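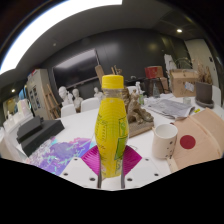

I have been thinking a good deal lately about the little shop at the bottom of our road, and about what it means to buy a thing from a person who will remember that you bought it. It closed at the end of the summer. The sign still says Jirgate Stores, in the same green letters it had when we moved to Lumstead, and I still slow down when I walk past, in case there is something I need.

I won't pretend it was a wonderful shop. The bread was often yesterday's, and the fridge hummed so loudly that you had to raise your voice to ask for stamps. If you wanted anything at all unusual you took the bus to Midcombe and got it there, and if you'd any sense you did your big weekly shop in Midcombe as well, where everything cost less. I did exactly that for years. I used the corner shop for milk and matches and the things I had forgotten, and I thought of myself as a loyal customer, and I suspect most of my neighbours thought the same of themselves. You cannot keep a shop open on forgotten things.

Tudor Nistor ran it for as long as I knew it, and what I miss, I find, is mostly the conversation, though "conversation" is a grand word for it. He would tell me that my paper was late, or that the man who lives opposite me had been in looking for lightbulbs and had I got any spare. Once, when I had been laid up with my back, he asked my daughter whether I'd be wanting my usual and sent it home with her, and she had no idea I had a usual. I had no idea either! It was a tin of tomato soup and a packet of ginger biscuits, and it cheered me up no end.

Now, there is an argument you hear whenever a place like this shuts, and it goes that people have voted with their feet, and that if we had really wanted the shop we would have used it. I have some sympathy with this. It would be hard for me not to, having voted with my own feet and a bus pass. But I don't think it is quite fair, all the same. When I chose the cheaper washing powder in Midcombe I was choosing washing powder, and at no point did anyone lean over and ask whether I would also like to give up having somewhere within walking distance where I was known by name. Had the question been put to me like that I'd have gone straight home and paid the extra. It never is put like that. It comes to you a bit at a time, over the price of teabags.

My friend Rommel Espiritu takes a harder line than I do, and we have gone over it many times at his kitchen table. He grew up above a shop, and he says that people like me are sentimental about counters we never had to stand behind. His parents opened at 6 in the morning, every morning, and he can't remember one holiday that all of them took together. He has his groceries delivered now and thinks it one of the great improvements of his lifetime. For someone who can't manage the hill, or who works nights, or who has three small children and no car, I'm sure he is right, and I would not want to take it from them.

Still, I notice that when his delivery comes he always keeps the driver talking on the step.

What I should like, if anyone at the council were to ask me, is for us to treat a village shop a bit more the way we treat a library or a bus route. We don't expect the bus to Midcombe to pay its way on a wet afternoon with two people on it. We grumble about it, we argue over the timetable, and we mostly agree that it ought to run. A lower rent would have helped Tudor, and so would having the post office counter left where it was. Neither would have cost very much, set against what the parish spends on other things, and I say that as someone who likes the hanging baskets.

There is talk of a café going in. I shall go, of course, and I expect I'll like it, and I hope they do a decent scone. But you don't pop into a café four times a week in your slippers, and you can't ask for one egg there because the cake has gone wrong.

I saw Tudor in October, as it happens, outside the chemist. He looked very well and had caught the sun. We stood and talked for so long that I missed my bus, and as I was going he asked whether I'd managed to find those ginger biscuits anywhere. I told him I'd had to change to another sort, and he shook his head and said they wouldn't be the same.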